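Keeping the Chip Cell Running: Setup and Maintenance of a Gripper Arm for Computer Parts
Final project report, Applied Automation stream
Submitted 1 May 2022
Project group: Adi Hidayat, Lizelle Motaung, Siyabonga Xaba
Supervisor: Themba Kekana

1. What we set out to do

When our group picked a project from the list, most of the others went for line followers and sorting belts. We wanted the chip cell. It is a single arm with a two-finger gripper and a small camera at the wrist, and its job is to pick up computer parts and put them into an upright practice plate we call the Durán board. We had all seen it running at the open day and thought it was the best thing in the building.

By the time it was handed to us in October, it was not in great shape. It would pick up a CPU and then miss the socket by a millimetre or two, always in a different direction. Sibusiso Mtshali, who built the cell with an earlier group, left us a folder of notes and a warning that the gripper had never been stripped since it was fitted. So our project became a maintenance project: get the cell back to a known state, write down how we did it, and leave a routine that the next group can follow without having to ring Sibusiso.

We did not write any new motion programs. The pick and place sequence is the one we inherited, and apart from taught positions and the gripper settings we left it alone.

2. The cell as we found it

The arm is controlled from a PC running Flillex, which is the program the school uses for all its small arms. Positions are stored as named points, and the whole cell can be backed up to one file. The first thing we did was make that backup. The second thing we did was find out that the backup on the shared drive was from before the plate had been moved, so restoring it would have sent the gripper straight into the wrong place. We renamed it so it can't be mistaken for a current one.

We ran 40 cycles without changing anything, to have something to compare against later. A cycle counted as good if the chip went into the socket without anyone touching it. We got 19 good ones. Some of the misses were close enough that a nudge with a fingertip would have done it, but we had agreed on the rule beforehand and stuck to it.

Watching the misses was useful. The arm itself stopped in the same spot every time (we checked with a dial gauge borrowed from the machining lab, and the needle hardly moved). The chip was the thing that varied. It was sitting a little differently between the fingers on each pick, which pointed us at the gripper.

3. Stripping the gripper

The fingers are carried on jointed linkage arms that turn on pivot screws. If the pivots are loose, the fingers can rock. If they are too tight, one side lags behind the other and the part gets pushed sideways as it is gripped. Ours had both problems at once! Two of the pivots on the left could be turned by hand and one on the right was so stiff that the finger stuttered as it closed.

Our procedure, in the order we ended up using:

Park the arm at the service point and lock out the power at the wall.
Photograph both linkages before touching a screw.
Take off the fingers and put them on the marked tray, left and right kept apart.
Remove the pivots one at a time, wipe each one and its bore, and put it back before starting the next.
Add a very small amount of Prokard light grease with a toothpick.
Tighten until the joint has no rock, then back off until it swings under its own weight.
Refit the fingers and close them on the brass gauge block.

The sixth step took us an entire afternoon the first time. It is a matter of feel, and the three of us had three different ideas of what "no rock" meant. In the end Lizelle did all the pivots so that they would at least be the same as each other. With practice the whole strip and refit came down to 28 minutes.

We also cleaned the inside faces of the fingers with isopropyl. There was a dull film on both of them, which we think was old grease that had crept down from the joints. The notes from the earlier group said to grease "generously", and we have crossed that out.

4. Teaching the positions again

With the gripper sorted, all the taught points were slightly off, because the fingers now closed in a different place. We expected that. What we had not expected was how much we would come to enjoy re-teaching. You jog the arm in tiny steps, look at the wrist camera view, jog again, and slowly everything lines up.

We used the wrist view for the coarse approach and our own eyes from the side for the last few millimetres. The camera is close to the gripper, so the fingers and linkages are always in the bottom of the view, and that makes it handy for checking that the chip is held upright before the arm moves in.

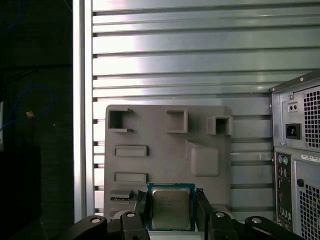 Figure 1. Wrist camera view with a CPU held between the gripper fingers, facing the practice plate.

The sockets on the plate are raised square rims with a hollow in the middle. That shape is kinder than a flat pocket, as you can see the edge clearly from the wrist, but it also means that a chip carried too low will catch on the rim. We taught each socket with two points: an approach point well clear of the plate and an insert point inside the rim. The old program had only the insert point, and the arm went to it on a diagonal. Adding the approach point was a five-minute job and we wish we had done it in the first week.

Siyabonga worked out a good trick for squaring the chip to the socket. Hold a strip of paper against the rim, bring the chip in until it just traps the paper, and try to pull the strip out at each corner. If one corner lets go early, the wrist angle is off. It costs nothing and it was more sensitive than looking.

We also looked at grip force. Flillex lets you set this as a percentage, and ours had been set to the maximum, probably to make up for the rocking fingers. We brought it down in small steps until the chip slipped when tugged gently, then went back up by 15 points and left it there. All of this was done with scrap CPUs from the parts bin, so no good chips were put at risk.

5. Cable care

One thing that isn't in anybody's manual is how cables behave when an arm is moved by beginners. During teaching we often swung the wrist further than the program ever does, and on one of those swings the camera lead pulled tight and the picture dropped out. Adi found a half-seated plug. We re-routed the lead with a bigger loop at the wrist, fixed it with hook-and-loop ties in place of the old zip ties, and added a line to the checklist: move the wrist to both ends of its travel by hand-jogging and watch the lead the entire time.

We would love to see a proper cable guide on this arm. Adi drew one up and there is a printed version in the drawer, but the clip snapped on the second try and we ran out of time to make it thicker.

6. The daily and monthly routine

The checklist is kept in a plastic sleeve on the side of the PC desk. We gave the sheet a name, Lidia, after a character in a show we were all watching, and the name has stuck to the point where the lab techs ask whether Lidia has been done.

Start of each session:
Look over the cables, then jog the wrist to both ends.
Wipe the finger faces with a dry cloth.
Close on the gauge block and check for rock on each side.
Run the approach points only, at slow speed, with no part in the gripper.
Run one full cycle with a scrap CPU.

Once a month:
Back up the cell, with the date in the file name.
Check every pivot for stiffness and looseness.
Do the paper strip test at each socket.
Check that the plate has not shifted against its backing.
Strip and re-grease only if a pivot fails its check.

The last line matters to us. Our first draft had a full strip every month, and Themba asked what we thought would wear out faster, the joints or the screw heads. Fair point – we changed it.

7. Results

After all the work we repeated the test under the same rule as before, 40 cycles and hands off. This time every cycle but one was good. The single miss was a chip that had been set down crooked in the pick-up spot, so the arm did what it had been taught and the error was ours. We still counted it.

We ran the test once more after leaving the cell alone for two weeks and got the same score, which pleased us even more than the first result. It suggests the pivots are holding their setting, although two weeks is a short time and we would like the next group to keep a record.

8. Things we would do differently

We spent too long at the start suspecting the arm. The dial gauge check took ten minutes and could have been done on the first day. We should also have labelled the pivot screws, as we assumed they were all the same length and one of them is slightly shorter. It goes in the upper joint on the right. There is a dab of paint on it now.

We changed the gripper, the taught points and the grip force all before the second test, so we can't say how much each one helped. Testing after each change would have meant more cycles but a much better report. Siyabonga did suggest this at the time and was outvoted.

9. Thanks

Thank you to Themba Kekana for his patience with our bookings, and to Sibusiso Mtshali for answering questions about a machine he had already handed over. The checklist, the current backup and the cable guide drawing are in the group folder, and the brass gauge block goes back in the top drawer, please.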